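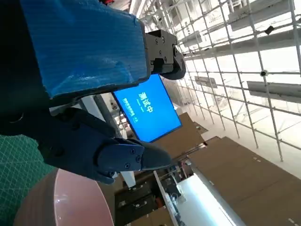 Three in the morning on the Drerora

I had wanted to talk to a ferry cook ever since I got terribly seasick on the Waritau crossing as a kid and a woman in the galley handed me a dry roll and told me to look at the horizon. It wasn't the same woman I met last week (I asked!), but she laughed and said she'd handed out plenty of those rolls herself.

We met at her kitchen table in Brirnthorpe, with the radio going and a cat asleep on the mail. She cooked on the overnight boat, the Drerora, until this September, and she still gets up at 3. "My body thinks there's dough to see to," she told me. "So I get up and make dough. What else am I going to do, argue with it?"

The boat carried 168 passengers when full, plus crew, and the galley was smaller than the kitchen we were sitting in. She learned the job from the cook before her, who wrote nothing down. Everything was "a scoop of this" and "till it looks right," and the scoop was an old coffee can that went overboard in her second winter. She had to work out every recipe again from memory, and the crew complained about the cinnamon rolls for months.
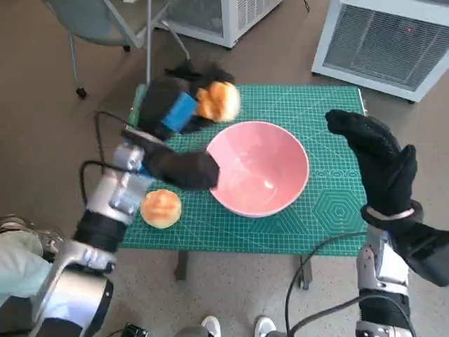
Buns for a rough night

I asked what sells when the sea gets up, thinking she'd say nothing at all. Wrong! "Buns. Plain, soft, a little sweet. People who swear they can't eat will pull one apart for an hour and feel better." On a holiday weekend she'd bake 700 between one port and the other and back, and she had strong feelings about the glaze – thin, brushed on warm, never the thick white stuff that sticks to a paper bag.

She's less sure about fruit. Apples were fine, bananas bruised if you looked at them, and anything round had to live in a deep bowl with a damp cloth under it. She still puts a damp cloth under her bowls at home, on a table that has never moved an inch. I noticed it when she set out our snack, and she caught me looking and shrugged.

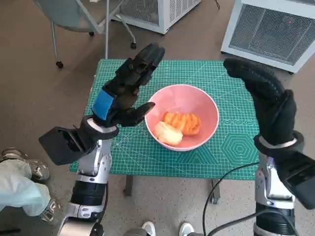
The regulars

What she misses is the truckers. The same ones came across every week from Nilsuwan with the produce loads, and they'd sit at the counter near the oven where it was warm. They'd bring her things, too: a crate of plums, a sack of onions, once a very ugly lamp that she has kept. "You don't know their last names," she said, "but you know how they take their eggs."

She doesn't miss the cleaning. It took 45 minutes after every service, with everything strapped down again before she could take off her shoes.

I put a short note about all this on our page on 2 November 2021 and asked for memories of the old night boat. The replies are still coming in.

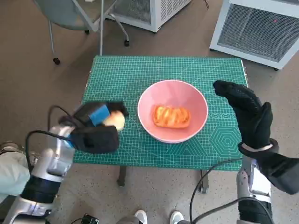 One reader in Waritau wrote that the buns were better before the glaze, when they came with a dab of butter and nothing else, and wondered if anyone could talk her into going back to that. I read it to her over the phone. There was quite a long pause.

"Butter slides," she said. "Tell them to try it in a gale." Then she asked for the address, so she could mail them a bag of plain ones.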